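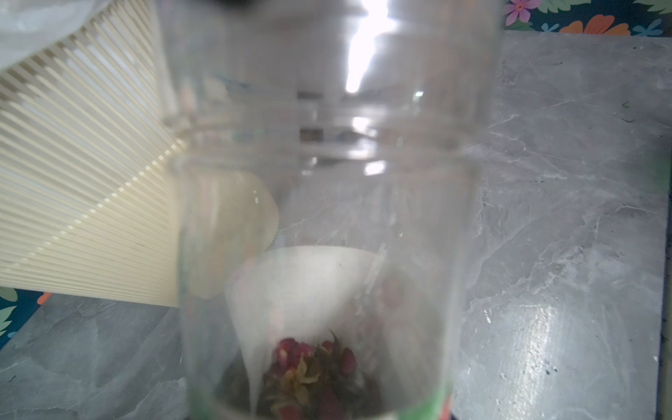
Rosebud jar, storage and infusion notes
Notebook 4, July

Carrying on from the entry on the petal mix. Ute Hinrichs wants the whole rosebuds treated separately from the loose petals, with their own storage trial and their own brewing sheet. Started both this morning.

Material

Dried rosebuds, whole, from the Torkimer delivery. Dark red to maroon, small heads, a fair amount of leaf and sepal left on. The supplier sheet says "hand sorted". There is more green in it than I would call sorted, and a few pale yellow bits that could be petal or stamen debris. Left everything in for now. If we pick it clean before the first brew we have nothing to compare the picked lot with.

Jar: clear glass, threaded neck, green at the base. Paper filter cone, white, placed inside the jar with the buds down around the lower part of it.

Reason for the cone: fines. In the petal trial the dust settled at the bottom of the jar and went into the pot with the last few spoonfuls, and those brews came out cloudy. I want to see whether paper in the jar picks up any of it during storage. Ute thinks it will do very little and that sieving on arrival is the better answer. She may be right, but sieving breaks the heads.

Procedure, storage part

1. Wash jar and lid, dry in the cabinet with the lid off. Check the thread for residue. The old lids leave a grey line in the grooves.
2. Weigh jar, lid and filter together. Write the tare on tape, not on the glass.
3. Fill by hand. Do not pour from the bag – the heads go in last and all the dust goes in first.
4. Weigh again. Gross for this jar 678 g.
5. Lid on, finger tight. Shelf 2, away from the window.
6. Turn the jar once a day, no shaking.

The lids were ordered from Priltmont with the last lot of jars and two of them do not seat properly. Cross-threaded if you start them at the wrong angle. Turn backwards until it drops, then forwards. Put a cross on the bad ones in pencil and moved them to the drawer under the scales. Please do not put them back with the others.

Humidity in the store room read 67 per cent at 9.40. Too high for this. The dial on the Nolte hygrometer has been off before, so I would not act on it until it has been checked against the salt jar. If the reading holds, the rosebuds should go into the cabinet and the shelf label needs changing on the plan as well.

Procedure, infusion part

Same water for all brews, filtered, brought to the boil and left to stand 4 minutes with the lid off. Pot warmed first. Buds weighed out on the small scales, dropped in whole, covered.

First brew was for smell and colour only. Pale at the start, pinkish straw later on, never as deep as the dry heads would suggest. Smell good, more hay than rose for the first minutes and then the rose comes up. Taste thin, slightly green at the back. I put the green down to the leaf and sepals but that is a guess until the picked lot has been run.

Second brew with the heads lightly crushed between two spoons. Stronger, quicker, and cloudier, as expected. Needed a paper filter in the funnel and it drained slowly. The paper was stained at the tip and there was grit in the fold. Rinsed the grit out on to a dark saucer – mostly sepal fragments, nothing that looked like sand. Kept the saucer for Ute.

Left to do
– picked lot: heads only, no leaf, same weight
– repeat the crushed brew with the metal strainer in place of paper
– dry weight of the cone at the end of the storage run, against a clean one kept in the same cabinet
– ask Torkimer whether the leaf is from the same plant or added for bulk
– salt jar check on the hygrometer

Afternoon, 15.20

Checked the thread and lid again after turning. Seats well. A faint smell of rose at the rim with the lid on, so the seal is not as good as it feels. Try one of the liners from the Jisteo sample pack, cut down to size. They are slightly too wide for this lid and will buckle if forced.

Ute looked at the saucer and agrees on sepal. She would like the crushed brew dropped from the sheet altogether, as customers will not crush anything. I would keep it as a reference only. To be settled before the sheet is typed up.

Query for whoever has the small scales next: they drift upwards if left on. Zero before every weighing. The spare batteries are in the tin with the labels.

Recent entries
Petal mix, cloudy brews and what settled out
Lid liners, first fitting
Lemon verbena, drying times on the wire racks
Salt jar method for checking hygrometers
Strainers compared: paper, cloth, metal

Workshop notebook | Contact: Ute Hinrichs | Back to top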